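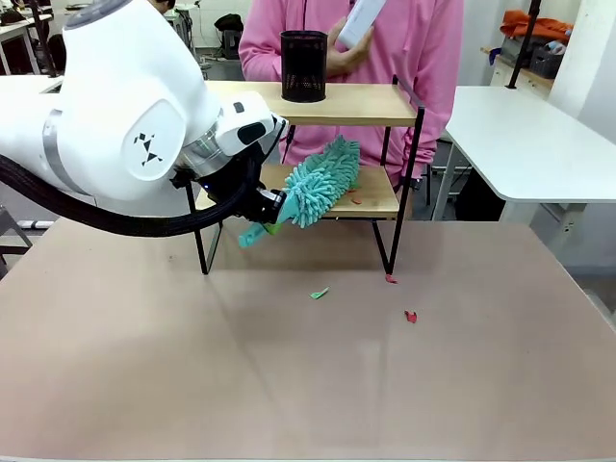

3.2 Small shelves and the problem of the lower tier

Of all the furniture that came up in our home visits, the little two-tier desk shelf was the piece people seemed fondest of and the piece they dusted least thoroughly. We had not set out to study it. Our first round of visits in Iltirberg was meant to cover bookcases and window sills, but so many of the 31 households had a small shelf of this sort on a desk or kitchen table that it soon earned a section of its own.

The reason for its popularity is easy enough to see. It takes up hardly any room, it lifts the everyday things (pens, scissors, a plant if there is light for one) up to where a hand can find them, and it leaves a sheltered space underneath for whatever needs to be out of the way. That sheltered space is where the trouble starts. The upper tier gets wiped in passing, often with a sleeve, while the lower one lies in the shade of the boards above and goes on quietly collecting paper crumbs, thread and eraser dust. Several of the people we spoke to in Gatano were surprised, and a little embarrassed, when they bent down and looked.

Figure 4 shows the kind of shelf we mean, with light wooden boards on a thin black metal frame and a mesh pen holder on the top tier. The duster is a teal one with a fluffy head of short looped strands, and it is at work on the lower tier, with a couple of tiny red scraps lying just to the right of it. We chose scraps of this sort for the table trials after trying flour and then ground coffee, both of which made a dreadful mess and were very hard to score fairly.

Figure 4. Dusting the lower tier of a small two-tier shelf with a chenille-headed microfibre duster. The pen holder stays in place on the upper tier.

The shape of the duster matters more than we had expected. A folded cloth does well on an open board, but under a shelf the knuckles meet the wood before the cloth meets the back edge, and most people gave up at that point. A fluffy head on a flat handle goes in more willingly. It has its own drawback, in that small scraps can ride along on the head or the handle and be dropped again somewhere already cleaned. In 13 of the households the person dusting stopped at least once to pick something off by hand — usually with a sigh.

We also asked whether people cleared the shelf first. Most said that they did, and most then left the pen holder exactly where it was. In the Toswood visits, which we made in May when the afternoon sun came in low enough to show every speck, we began to note the order of work as well, and the habit of starting at the top and working down was very nearly universal. Whether that order helps the lower tier is taken up in Section 4.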